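Notebook, hand-held gripper no. 2
19/03/2022

Right, long entry, because I've had the thing in bits for most of the day and if I don't write it down now I'll be guessing come April. Kamonchanok, the bits you asked for are under "pads" and "what's left". Fabrice, you can skip to the grumbling about grease.

Why it came off the shelf

Gripper 2 had got stiff on closing. It wasn't stuck, but you'd squeeze and the left jaw would set off a hair before the right one, so the pads met off-centre and anything thin got shoved sideways before it was held. With cloth that's a real nuisance! You go in for a hem and the leading finger pushes the hem away from you. Kamonchanok spotted it first on the Daltolow sessions and I said it was her wrist. It was not her wrist. Sorry.

The log has it at 823 open-and-close cycles since the last strip-down, and we said we'd look at them every 300, so no prizes for working out whose fault this is.

Strip-down

Took the two big pivot caps off first. They're only finger tight plus a nip with the pin spanner, and they mark very easily, so wrap the spanner in tape (I did the right one, forgot on the left, and there's now a tiny bright scratch on it that I'm going to be looking at for ever). Links lift away once the caps are off, but hold the crossbars as you do it or they swing down and knock the housing.

The right-hand pivot was lovely. Clean, free, a bit of old grease gone the colour of tea. The left one was full of fluff. Proper felted fluff, packed in behind the cap and round the washer like something out of a tumble dryer. I got most of it out with a cocktail stick and the rest with a lint-free wipe on the end of the same cocktail stick. That's what you get from weeks of blankets and fleece, I suppose, and the grease we used last time is so tacky it grabs every fibre going past.

So: grease. I've gone over to the thin Hosoda stuff from the small tube, and much less of it. A smear on the pin, wipe it off as though you've changed your mind, and what's left is enough. Fabrice likes a generous dollop and we have had this conversation before. Please, no dollops on this one.

The outer joint pins, 4 of them, I left in place. Worked each one back and forth by hand and they all felt the same, no grit, no side play, so I didn't see the point in disturbing them. One drop of light oil on each and a wipe.

Pads

The pads I cleaned with warm water and a drop of washing-up liquid on an old toothbrush, going along the ridges and not across. Don't use the alcohol wipes on them any more. I know it's quicker. It leaves them squeaky for a morning and then they seem to go hard, and I'd sooner have them a bit grubby than hard.

I did think about fitting a new pair from the Kemside box but these have plenty of life left. The box is in the second drawer, under the spare crossbars, and it wants relabelling because the label says "feet".

Putting it back together

Order I ended up with, after getting it wrong once:

Links on loosely, both sides, caps just started on the thread.
Crossbars in.
Close the jaws right up by hand and hold them closed.
Nip up the left cap, then the right, then go back to the left.
Open and close slowly ten times or so, and nip again if either cap has crept.

The first time round I tightened with the jaws open, and of course the two sides settled wherever they fancied and I was straight back to the off-centre business. Doing it closed means the pads line each other up. I'm sure this is written down somewhere from the Gulport build but I couldn't find the page, so it's written down again.

Bench check was a strip of paper held between the pads and pulled gently. Before the clean it came out at an angle every time. Afterwards it came out straight, or as straight as I can pull. I also tried the corner of a tea towel, which is a fairer test of what we do with it, and both jaws reached it together as far as I could tell by eye. Very pleased with that.

One thing I'm not sure about: with the jaws wide open there's a faint click from somewhere on the left. It doesn't happen every time and I couldn't make it do it with the cap off. Could be the new grease being thinner and letting the washer move. Could be I've got the washer in back to front (it's very slightly dished, and I did not, I admit, look which way round it came out). I've left it alone for now.

Before the next cloth session

Jaws open, over the table, look down the length of the tool from behind. The two tips should be level with each other and the gap should sit square to the body. Then close on nothing, open again, and look once more. It takes less time than finding your gloves. If one tip is ahead, don't start; give the caps a nip with the jaws closed and look again. Fleece sheds terribly, so a wipe round the pivots when you've finished with the blanket as well, please. 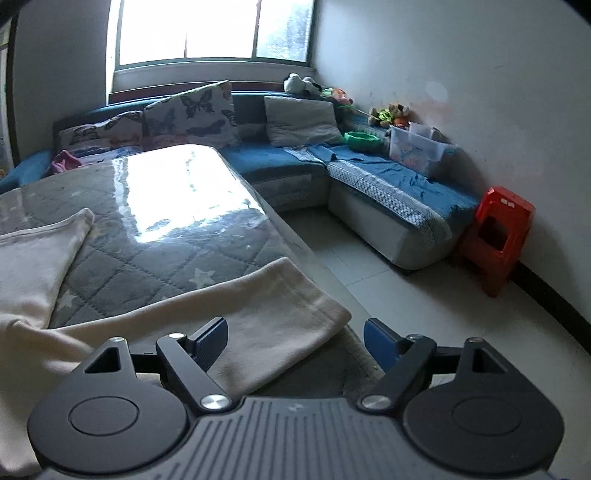 What's left

Find out which way round the dished washer goes. Fabrice, you assembled gripper 1, so if you remember, write it here in pen.

Cut a bit of thin felt as a dust ring for behind the caps? Might just make more fluff. Kamonchanok thinks a turn of soft tape would do it and come off clean.

Order another small tube of the Hosoda.

Change the log sheet so the 300 is printed at the top in big letters. The cycle count starts again from nought as of this entry.

Relabel the "feet" box.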